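Akville Shared Workshop: Two-Arm Bench, Frequently Asked Questions

Who may use the bench?
Members who have completed the Drodon induction. Sessions last two hours.

Which objects are provided?
Tape measures, a cordless drill and a yellow tray. Members may bring other hand tools — maximum weight 800 grams.

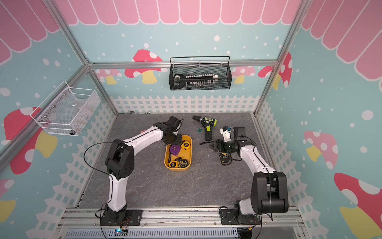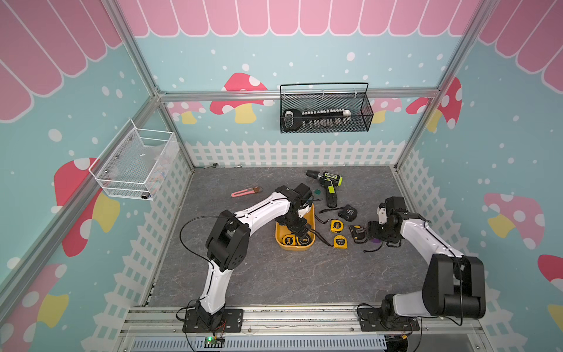

Both arms are mounted on the front rail.

May the arms be moved along the rail?
No. Requests to change the mounting are reviewed in August.

Where are faults reported?
At the Vevevberg desk, extension 147.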